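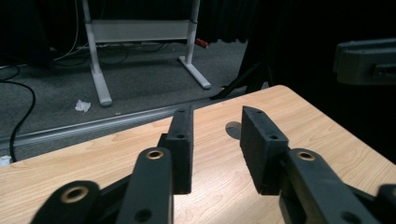 How do I get white heat rings out of a dining table without stripping the whole thing? We bought the table secondhand in July from a couple who were moving, and it came with three cloudy rings at one end and one long smear where I think somebody set down a baking dish. The wood is a light honey color, like the tabletop in the photo, and I would like to keep it that way. My husband wants to sand it all down and start over. I don't, partly because we eat at it every day and partly because I don't know what the finish is. The seller said it was a Gavberg, bought new, and that she only ever wiped it with a damp cloth. I have tried olive oil left on overnight and a paste of baking soda. The oil made the rings harder to see for a day and then they came back. The baking soda did nothing that I could tell except leave powder in the grain. I have a quart of clear polyurethane in the garage and some furniture wax. Should I be using either of those?

Sunita Garg
3 Aug 2019
Viewed 1,990 times

Deepak Thakur

Don't put the polyurethane on yet. If you coat over the rings you will seal them in, and if there is any oil left on the surface from the olive oil the new coat may not stick.

First find out what finish you have. Pick a spot underneath, or on the inside of an apron where the finish looks the same as the top. Put a few drops of denatured alcohol on a cotton swab and hold it there for a minute. If the finish gets soft or sticky, it is shellac. If nothing happens, try lacquer thinner on a different spot. Lacquer will soften. Polyurethane and the factory finishes on newer furniture mostly won't, or they will wrinkle a bit if you leave the thinner on long enough. Open a window and wear gloves for this.

White rings are usually moisture in the finish. Dark rings are a different problem and mean the water got down into the wood. Yours are white, so you have a good chance.

What I would do, in this order:

Clean the top with mineral spirits on a rag to get the olive oil and any old wax off. Let it dry overnight.

Put a dry cotton dish towel over one ring, folded once. Set a clothes iron on low with no steam and all the water emptied out. Press for five seconds, lift, look. Keep doing that. If the ring is getting fainter, keep going. If there is no change after ten or so tries, stop. Don't turn the iron up.

If the iron doesn't do it, rub the ring with 0000 steel wool and a little mineral oil or lemon oil. Use very light pressure and go with the grain. You are taking off a tiny amount of the finish where the haze is. It will leave that area a bit duller than the rest, so plan on going over the whole top lightly at the end to even it out.

If you get a shellac result from the test, there is another way. Dampen a rag with alcohol, almost dry, and pass it across the ring quickly without stopping. This softens the shellac enough to let the moisture out. Do not let the rag sit or you will have a worse mark than you started with. Don't do this on anything that isn't shellac or lacquer.

The wax goes on last, when the rings are gone and you are happy with the color. Paste wax in a thin coat, wait until it hazes, buff it off. It won't protect against a hot dish. Get some trivets.

On the sanding, check the edge of the tabletop before anyone gets a sander out. If the grain on top doesn't carry over the edge and down the side, it could be veneer. Veneer on newer tables can be very thin and you can go through it in one corner before you notice. I did that on a nightstand and ended up painting it.

Jallow

mayonnaise. Leave it on for a few hours and wipe. My mother did it on all her tables and it worked on mine too

Upadhyay44

The mayonnaise thing is just the oil in it, so if olive oil didn't work I wouldn't bother.

I had the same kind of marks from a pizza box on a light oak table and the iron got two of them out completely. The third one was bigger and I could only get it to fade. I used a T-shirt in place of a towel because the towel had a weave and I was worried about it leaving a pattern in the finish. Make sure there is no print on the shirt.

For the long smear I would work in short sections and let the table cool between them. I tried to do a big area all at once and the finish started to feel tacky, so I quit for the day. It hardened back up by morning and looked fine.

I also tried one of those ring remover cloths, the Namard one in the yellow tin. It took off the haze but also some of the shine, about what Deepak says about steel wool. It might be easier if you don't want to buy a bag of steel wool and a bottle of oil for four marks.

If the table turns out to have a sprayed factory finish and none of this works, a refinisher can look at it. The one near me charges by the square foot and wanted more than I paid for the table, so mine still has the one faded ring and a fruit bowl sits on it.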